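3.2 Surface clutter and the shared table

The second part of the study deals with what people leave on a table that has no fixed purpose. Kitchen counters and office desks have been treated at length elsewhere, and both have a dominant activity that explains most of what is found on them. The shared table does not. It is used for sorting mail, wrapping parcels, cleaning small items and writing lists, and objects from one activity are often still present when the next begins. We use the term "residue" for an object that stays on the surface after the activity it belongs to has ended, and "stock" for an object that is stored on the surface on purpose.

Material was collected at two sites, Curnudgate and Zunthorpe. At each site the surface was recorded at the start and end of a session, and the session was limited to 60 minutes. The full set holds 3166 object entries. An entry consists of an object class, a position on the table (near, middle or far, and left, center or right as seen from the seated side), an orientation and a contact field. The contact field states whether the object touches or overlaps another one. Entries were made by the first coder, Maximiliano Montecinos, and a subset of 400 was coded again by Nélida Troncoso without access to the first set. Disagreements were settled by discussion, and the settled value was used in all later steps.

Object classes were kept broad. Early trials with a finer list failed on packaging: coders could not agree on whether a small carton with no visible contents should be classed by its print, by its shape or by its likely use. The final list has 20 classes, and a closed box is coded as "box" whatever is printed on it. The same rule applies to soft packaging. A crinkled packet is coded as "packet" and no attempt is made to record what it holds or whether it is full. Clear wrapping is the one exception. If the contents can be seen through the film, the entry takes the class of the contents and the wrapping is noted in a separate field.

The table covering also needed a rule. Printed cloths were common at both sites, and a regular print makes it easy to judge whether an object lies parallel to the table edge. We first considered using printed lines as a coordinate system. This was dropped for two reasons: cloths shift during use, and some sessions were held on plain cloths. Position is therefore always given relative to the table, and the print is used only as an aid in judging orientation. Objects within a small angle of the edge are coded as aligned, all others as oblique.

Three patterns came out of the first pass. Paper goods tended toward the far side of the table, most often the far left, where they were out of the way of the hands. Bulky wrapped goods stayed near the front edge, close to where they had been put down. Small items with no flat resting face, such as pens and markers, were spread over the whole right half and showed the greatest range of orientations. The middle of the table held the most mixed groups, and these groups were also where the contact field was most often positive.

Figure 1 shows a surface of the mixed type. A spiral notebook with a kraft-paper cover lies toward the far edge on the left, with a green packet over its upper right corner, and a wrapped bundle of paper towel rolls lies at the front. The sponge block and the small white box belong to the central group. The long white box is coded as aligned. 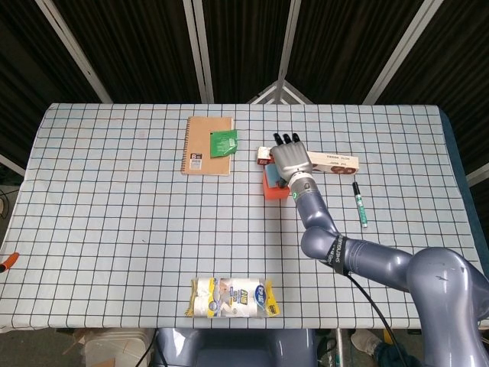 Figure 1. Mixed household and writing items on a covered table. Photo: El Ouafi. Reproduced with permission.

Two entries from this surface bear on the coding rules. The notebook and the packet form an overlapping pair, and under the contact rule both receive a positive value, although only the packet would need to be moved to free the other. We return to this asymmetry in Section 3.4. The paper towel bundle is entered under the class of its contents, with clear wrapping noted, because white rolls are visible through the plastic. The marker is entered separately from the long box to its left.

Objects that reach over the table border raise a further question. An item that is only partly within the table area may be supported by a chair, a shelf or a second table. Such items were coded as "border" and left out of the counts of residue and stock. Orange-handled tools like the one at the left in Figure 1 were treated in this way. Including them would have raised the share of tools at both sites, with a larger effect at Zunthorpe, where a side bench stood against the table until May.

The division into residue and stock cannot be made from a single view. It depends on the start and end records taken together with the session log, in which the person at the table named the activity in hand. An object present in both records and not named in the log was classed as stock. An object that first appeared during the session and remained at the end was classed as residue. The remaining cases, mainly objects that had been moved but not used, were assigned to a third group and are reported separately in Table 2. The coding sheet used for all three groups follows the Hirnville layout, with the contact field added.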